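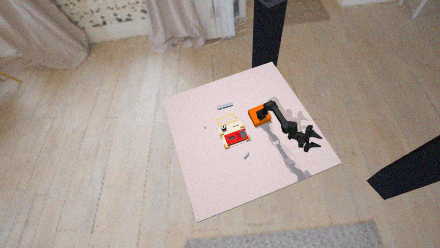 Are you sure the recordings themselves are bad, and it isn't just the playback? Zesby support asked that on the first version of this ticket, and fair enough, because my first version was basically one long grumble. So I'm starting the ticket again underneath it and I'll keep adding to it as I go. Sorry in advance for the length!

Ticket: replayed demos drift away from the originals
Product: Zesby recorder, running on top of the Erkeo simulator
Reported from: Clendbridge, manipulation group
Opened: February 25, 2022
Status: see bottom

What I'm trying to do

I'm driving a simulated arm by hand to collect examples for a policy. It's a tabletop job with the black arm on the orange base, the cream board with the red module on it, the loose bits scattered about, and the yellow outline on the table that we use as a target. I pick up the long grey-blue bar and put it down inside the outline, lined up with the sides. Then I hit save, the world reshuffles and I go again. I've done this for so long now that I'm closing my fingers in my sleep.

I've got 349 demos saved, all of them ones I was happy with when I pressed the button. Before they go into training (we use Kinnear for that) I run the lot back through the sim to render fresh camera views, because I record with low-res cameras to keep the lag down while I'm steering. That replay is where it all goes sideways.

What happens

When I replay, 169 of the 349 finish with the bar somewhere it shouldn't be. Sometimes it's only a smidge over the line. Sometimes the gripper closes on air next to the bar and then very confidently carries nothing over to the outline and lets go of it. The arm looks lovely the whole way through, nice and smooth, exactly how I drove it. It's the things on the table that are off.

What I expected

Same seed, same actions, same result. I'm not asking for bit-perfect pixels, I just want the bar to be where it was.

Things I tried before writing to you

Restarted everything. Yes, including the machine.

Turned off the background randomiser. We shuffle the curtains, the wall panels, the rugs and the floor every episode so the policy doesn't get attached to one room, and I had a theory that the shuffle was eating random numbers and pushing the object placement along. Good theory, I was quite pleased with it. Made no difference at all.

Locked the table rotation. Our table gets spun to a random angle, and I wondered if the rotation was being saved rounded off. Nope. I compared the saved angle with the replayed one and they match to as many decimals as I could be bothered reading.

Re-recorded a short batch with nothing on the table but the bar and the outline. These replayed fine! All of them! I got very excited and went and made a cup of tea, and then realised I'd only learned that an easier task is easier.

Zesby support replied:
Thanks for the extra detail. Could you replay one of the failing demos in state mode, where the object poses are forced at every step and the actions are ignored, and tell us whether the bar ends up inside the outline?

Me:
Done, and it does. In state mode every single bad demo ends the way I remember it ending. So that answers your first question, I think: the recordings are good, the poses in the file are the true ones, and it's action replay that goes wrong. I feel a bit silly that I hadn't tried state mode, it's right there in the menu.

I could just render everything in state mode and walk away, I know. I don't want to, though, and I'll say why in case you're about to suggest it. The whole point of replaying actions is that it's our check that the actions in the file would really do the job. If the file says "close here" and the close only works because something else is nudging the bar into the fingers, the policy is going to learn a close that doesn't work. I've been burned by that once already on another project and spent most of a fortnight blaming the network.

Zesby support replied:
Understood. Please compare the object poses at the first recorded step against the poses at the first step of action replay, for one good demo and one bad one, and paste the differences.

Me:
Okay, this was a really useful thing to ask. I won't paste the whole dump, but the gist is this.

Good demo: board, bar and the small grey block all match. The tiny grey piece is off by a hair.

Bad demo: board matches. The bar is off by a couple of millimetres and turned slightly. The small block is off by more. The tiny piece is nowhere near where it was, it's a good finger-width away – and nobody's touched anything yet, the arm hasn't moved.

So the two worlds are different before the first action. I went back over the short batch with the bar on its own and those all match at the start, too, so that hangs together.

I had a poke through our reset code after that. When a new episode loads, the loose parts get spawned a little above the table and dropped, so they don't start out stuck inside each other. Then the sim runs for 55 steps with the arm parked so everything can fall over and stop wobbling, and only then do I get control. If a couple of pieces spawn close together they knock each other on the way down, and where they finish depends on every one of those steps.

My question for you: does action replay run those steps? From the log it looks to me like it runs fewer than the recorder did, but I might be reading the counter wrong, as the numbering seems to begin at a different spot in each.

Zesby support replied:
You are reading it correctly. In action replay the recorder calls the Erkeo reset with its own default settle length and does not read the value from your environment file. The default is 31 steps.

Me:
Ahhh. Right. So the replay starts the clock while the bits are still rocking, and mine starts once they've stopped. And the more clutter on the table, the worse it gets, and the bar by itself lies flat almost straight away so it never showed up. That explains everything I've seen, including the tiny piece being the worst, seeing as it weighs next to nothing and skitters off if you look at it sideways.

I set the replay settle length by hand to match ours and ran the bad ones again. Big improvement, though not perfect. Most of them come good. There's a stubborn handful left where the start poses do match now, and the bar still slips in the fingers halfway across.

Zesby support replied:
For the remaining demos, please check whether the gripper command was saved at the same rate as the arm command.

Me:
It wasn't! My fault this time, not yours. I've got the arm on one stream and the gripper trigger on another, and a while back I slowed down the trigger stream to stop it spamming when I rested my finger on it. The recorder holds the last value it had, so the close can land a step or so late in the file compared with what the sim felt live. If I'd given the fingers a moment to close before lifting, it didn't matter. If I'd been in a hurry, it did. You can pretty much tell from the timing which ones I did right before lunch.

I've put the trigger stream back to the same rate as the arm and dealt with the spam by adding a small dead zone. New demos recorded that way replay cleanly so far. The stubborn ones I'm binning and redoing, I'm not going to try and rescue them. I did think about shifting the gripper column back by a step, but the delay isn't the same every time and I'd be guessing.

Settings I've ended up with, for anybody who lands here from a search:

Settle steps in the environment file: 55
Settle steps in replay: 55 (set it yourself, it won't be picked up)
Gripper stream: same rate as the arm
Background shuffle: back on, it was innocent
Table rotation: back on, ditto
Replay check: actions first, and state mode only when I want to see what a demo was meant to look like

Couple of requests, if you're taking them. Could the replay read the settle length from the file, or at least print a warning when the two don't agree? And could it compare start poses before it begins and skip the demo if they're off? I've written a scrappy little script that does the second one and I'm happy to send it over, it's ugly but it works on our files.

Zesby support replied:
Both have been added to the request list. The settle length will be read from the environment file in the March release. Please do send the script. May we close the ticket?

Me:
Script's attached to the ticket now. Ignore the comments near the top, they're mostly me being cross. One more thing before you close it – if the March release changes the default as well, could you mention it in the notes? We've got older recordings on the shared drive that were made with the default at both ends and they replay fine as they are, I'd hate to break those.

Otherwise yes, close away, and thanks heaps for sticking with it.

Status: closed, setting confirmed, feature request open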